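The Tray

Yara Tarawneh did not believe in the Verano method, and she had read all 366 pages of it.

The idea was that a person put one tray on one table and moved her life through it. Keys, bills, buttons, whatever. You looked at each thing and decided. Her sister, who lived out in Furley and had paid for the weekend course, swore it had given her back her hallway. Yara had seen the hallway. It was the same hallway.

Still, Haddadin was buying the house, or said he was, and he wanted it cleared by July. So she had a table and she had a tray.

"What does it do?" her son asked over the phone.

"It's a tray," she said.

"But what's the method?"

"You put things in it – and then you take them out again."

He was quiet long enough for her to hear his dishwasher.
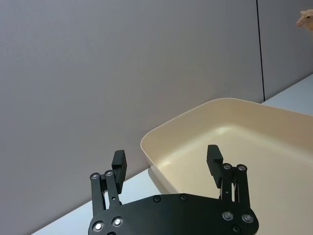 The cream-colored tray.

She started with her mother's drawer. The book said to allow 50 minutes per drawer, a number she suspected the author had made up in a hotel. A thimble went in. So did a ticket stub from the Flarkton ferry and a receipt for 1,871 of some currency that had since been replaced. She looked at the receipt and waited to feel what page nine promised she would feel.

She felt her knee, mostly.

Haddadin called at four to ask how it was coming along. She told him fine. He said he might need until August for the money, and she said she had thought he might.

Then she took the thimble out of the tray and put it back in the drawer, and after it the stub. The receipt she kept out a while longer, trying to work out what on earth her mother had bought.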